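Unit 7 notes: Learning to pick from a bin with self-supervised grasp labels

Reading before the tutorial: sections 2 and 4 of the Firbridge report. Section 3 (hand-eye calibration) was covered in Unit 5 and is assumed here.

7.1 Problem statement

A bin contains several parts of similar shape in unknown poses. Given one overhead depth map, choose a grasp g = (x, y, z, theta, w), where theta is the rotation of the gripper about the vertical and w is the jaw opening. The grasp succeeds if exactly one part is held after the arm has lifted clear of the rim. Lifting two parts is scored as a failure, even if both are held firmly.

Long bars are a harder case than cubes or short cylinders. A bar can be gripped almost anywhere along its length, so the set of valid grasps is large, but most of them are poor. A grasp far from the centre of mass lets the bar rotate in the jaws, and a bar lying against a wall leaves no room for one of the two fingers.

7.2 Baseline

The Huva planner samples 300 candidates from the depth map, rejects those in collision with the bin model, and ranks the rest by antipodal quality. No learning is involved. Its known weakness is the bin model itself: the walls are treated as vertical planes, so with sloping sides the planner discards grasps that are reachable and keeps a few that are not.

7.3 The learned method

Sung replaces the ranking step with a small convolutional network. The input is a depth patch centred on the candidate and rotated so that the jaw axis is horizontal. The output is a single success probability. Training labels come from the robot's own attempts. After each lift, the jaw opening is read and compared with the known bar width, and the label is written without a person in the loop. Double picks are caught by a weight check at the wrist.
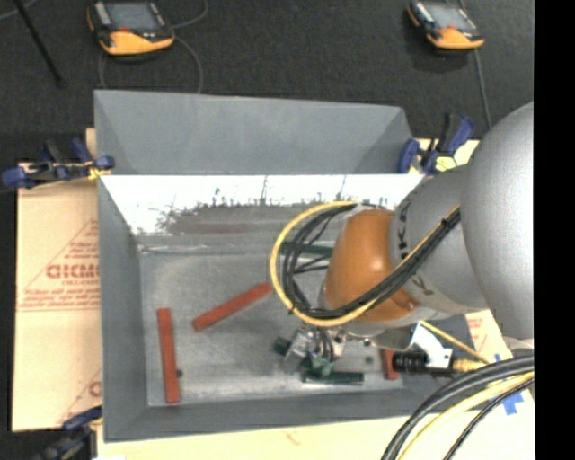
Figure 7.2. Bin cell with red and green bars on the bin floor. Clamps are placed around the bin.

Colour is ignored by the network. It is used only in the evaluation, where the target colour is specified and the candidate list is filtered by a threshold on hue before ranking. Students who did the Unit 4 lab will recognise the threshold code.

Three points on the setup affect the results:

The bin must not move relative to the robot base. A shift of a few millimetres is enough to invalidate the collision check near the walls.

Bare metal returns unreliable depth where it is brightly lit. Missing pixels are filled with the median of the local neighbourhood, and a patch with more than a fifth of its pixels missing is dropped.

Cables on the arm can block the view of the bin, so the depth map is taken with the arm at its home position.

7.4 Results

Training used 530 labelled attempts. Each method was then tested on 100 picks, with the bars tipped in again whenever the bin was cleared. The Huva baseline succeeded on 71 and the learned ranker on 86. Most of the gain came from bars close to a wall. For bars lying free on the floor the two methods could not be separated at this sample size.

Retraining on only the first 200 attempts gave 79. The curve had not levelled off, so the final figure should not be read as a limit of the method.

7.5 Limitations

Labels are biased towards grasps the current policy already prefers. The report mixes in random candidates at a fixed rate, but does not test other rates.

The network sees one patch at a time and has no notion of a bar lying across another. Crossed bars account for most of the remaining double picks.

Exercises

1. Derive the standard error of both success rates in 7.4 and state whether the difference is significant at the five per cent level.

2. Modify the collision check in the Altix simulator to use sloping walls. Report how many candidates are recovered.

3. Propose a label for partial failures, such as a bar that rotates in the jaws but is not dropped. What sensor would you need?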